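Where Does Your Trash Go?
by Dalia Berrada

Have you ever dropped something in the trash can and wondered what happens to it next? I used to think about this all the time when I was little (my grandmother said I asked far too many questions), and the answer is a longer trip than you might expect!

It starts at home, with the bag. When the bag is full, a grown-up ties it up and carries it out to the big can or the dumpster. Then along comes the garbage truck, rumbling and beeping. Inside the truck is a strong metal plate that squeezes all the bags together, so that lots and lots of them can fit – a bit like when you sit on a suitcase to get it closed.

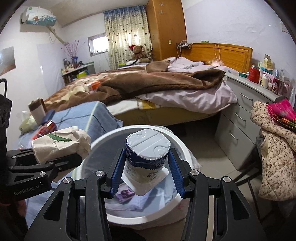 Once the truck is full, it often drives to a place called a transfer station. My friend Essam Hajji works at one, and he told me that on a busy day in October they had 138 trucks come through the gates. Imagine the noise! The trash is tipped out onto a huge floor and then loaded into even bigger trucks.

Some of it goes to a landfill, a giant hole in the ground with a tough lining at the bottom, so dirty water can't leak into the soil. Every evening the workers cover the new trash with dirt to keep away the smell and the hungry seagulls. Some of it may go to a special plant instead, where it is burned to make electricity.

And what about recycling? Clean paper, cans and bottles usually travel in their own truck and get sorted by kind, and then they can be made into new things. Rules are different from town to town, so ask a grown-up to help you look up yours.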